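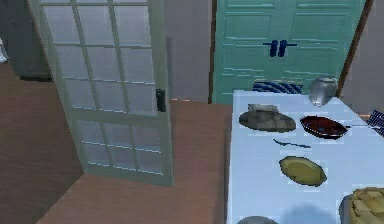
I do my own walk-through of the Jendumau rental every May, before the summer people start booking, and I finally typed up my comments so Pierina Guerra can quit calling me to ask what I meant by "door, hmm." Doors go first because they're what guests complain about! Glass-paneled ones like this, with a little black latch at chest height and a big grid of small panes, take me the longest, and I check them standing wide open as well as shut. Go slow with it. I rushed mine last year and missed a cracked pane down in the bottom row.

Inspection date: 24/05/2023
Checked by: me, with Kyrylo Dmytriv on the ladder

DOORS AND GLASS
Press each pane lightly with a thumb. OK. One rattled in the den, so I ran a bead of putty and it's quiet now.
Latch catches without slamming. OK after a squirt of graphite.
Door swings without rubbing the floor. OK in the den. The pantry door drags when it's humid and I've been putting off planing it (I know, I know).
Door stays put when opened. NEEDS WORK in the back bedroom, it drifts shut on your heels. Get a wedge.

SMOKE AND CO ALARMS
Test button, every unit. OK, and my ears are still ringing.
Batteries. Replaced 2, upstairs hall and kitchen.
Age on the back label. The Gosov one by the furnace expires next year. Pierina, please put it on the shopping list.

STAIRS AND RAILS
Handrail tight at both ends. NEEDS WORK. The bottom bracket wiggles, and Kyrylo thinks the screw is just chewing on drywall. He's coming back with longer ones.
Treads, all 12. OK, though the carpet on the top one is getting fuzzy.
Light switch works from both floors. OK.

KITCHEN
Extinguisher gauge in the green. OK.
GFCI outlets trip and reset. OK, except the one left of the sink took two tries. I'd call Russo and have them swap it before it gets worse.
Hood filter. Gross. Soaking in the tub as I type this.

OUTSIDE
Deck boards. Pulled up one soft one by the grill and put in a spare.
House number readable from the road. The 877 is fading, so repaint it!
Porch light. OK, new bulb.

Iveck is booked for the chimney, so I left that part blank. Pierina, the putty knife is in the drawer under the microwave.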